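4.2 Transfer timing and squad continuity

Section 4.1 dealt with the size of the fee as a predictor of playing time. We now turn to the date on which a transfer is registered, and to the effect of that date on how quickly a signed player enters the starting eleven. The two variables are correlated in our data, as larger fees tend to be agreed late in the summer window, and the models below include the logged fee as a control throughout.

The sample consists of 128 permanent transfers of outfield players between clubs in the top two divisions. Loans, loans converted to permanent deals, and moves involving goalkeepers were excluded. Goalkeepers were left out because a single starting position is contested and substitutions are rare, which makes their minutes close to all-or-nothing over a season. A transfer was coded as early if the registration was completed before the buying club's first competitive match, and as late otherwise. Of the 128 transfers, 37 were late under this definition.

The outcome variable is league minutes played in the first season after the move. A player who starts and finishes every match in the divisions studied logs well over 3000 minutes, but this ceiling is not the same for a player who arrives after the season has begun. We therefore divided minutes played by minutes available from the date of registration onward. Minutes lost to suspension were kept in the denominator. Minutes lost to injury were removed where the club had announced the injury and its expected length, and kept where it had not. This rule is imperfect. Some clubs announce every muscle strain, and others announce nothing until a player has missed several matches. We return to the matter in Section 6.

Two measures of continuity were built for each buying club. The first is the share of the previous season's league minutes played by players still under contract on the opening day. The second is a binary variable for whether the head coach was the same as at the end of the previous season. Both were taken from match sheets and club registration lists. Where the two sources disagreed on a registration date, the later date was used.

The main finding is that late registration lowers the share of available minutes only at clubs with high continuity. At clubs that had kept most of their squad and their coach, late arrivals played less than early arrivals of similar age, position and fee. At clubs with low continuity the difference was small and did not reach significance at the 5 percent level. The interaction term keeps its sign when the cut-off between early and late is moved by a week in either direction, and when players over thirty are dropped.

We read this as a matter of incumbency. A late arrival at a settled club finds that the position has already been filled for the opening matches, and a coach whose team is winning has little cause to change it. At an unsettled club there is often no incumbent in this sense. The reading is consistent with the timing of first starts: the gap between early and late arrivals at high-continuity clubs is concentrated in the first two months after registration and narrows after the winter break. It does not close fully.

Three clubs illustrate the range. Lurnemville retained nearly all of its starting players and its coach, and registered two midfielders after the season had opened. Neither started a league match before November, although both appeared regularly as substitutes. Perville, by contrast, replaced its coach in June and sold most of its defense. Its late signings started within a week of registration -- in one case on the day after. Ciltska falls between the two. It kept its coach but lost both regular forwards, and its late arrivals followed the Perville pattern in attack and the Lurnemville pattern elsewhere. This suggests that continuity is better measured by position than by club, a refinement that our sample is too small to support in the full model. 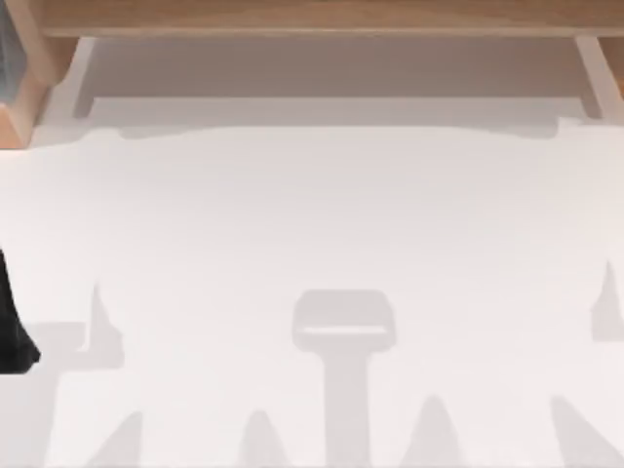
Figure 4. Simulated interior view.

Position does matter in a simpler way. Wide players and forwards entered their new teams more quickly than central defenders, whatever the date of registration. Part of this is mechanical. Attacking players are substituted more often, so a new forward can collect minutes from the bench without displacing anyone from the starting eleven. When the outcome is restricted to minutes in matches started, the advantage of attacking players shrinks, and the coefficient on late registration at high-continuity clubs grows slightly in size.

Contract length was tested as an additional control. We expected longer contracts to reduce early minutes, on the grounds that a club holding a player for several seasons can afford a slow introduction. No such effect was found. Contract length was strongly related to age, and once age was included it added nothing to the fit of the model.

A further check concerns players who had played competitive matches for the selling club in the same season before moving. These players arrive match fit but may be ineligible for cup competitions at the new club, depending on the rules in force. One could argue that a coach would use such a player more heavily in the league and rest others there for the cup. The data do not show this. Players with earlier appearances for the selling club had league shares close to those of other late arrivals. The group is small, however, and the estimate is imprecise.

One case was influential. Barros registered five late signings in a single window, having been short of senior players since the spring, and all of them became regular starters. Removing the club from the sample makes the interaction term weaker but does not change its sign. We have kept Barros in the reported models, as there is no coding error and the club meets every condition for inclusion. Readers who prefer the restricted sample will find it in the second column of the appendix table.

The results should not be taken to show that late transfers are poor value. Minutes in the first season are only one part of what a club buys, and a player who is introduced slowly may go on to play more in later seasons. Section 5 follows the same players into their second season, where the registration date no longer has any measurable bearing on league minutes but the fee still does.

Last updated: April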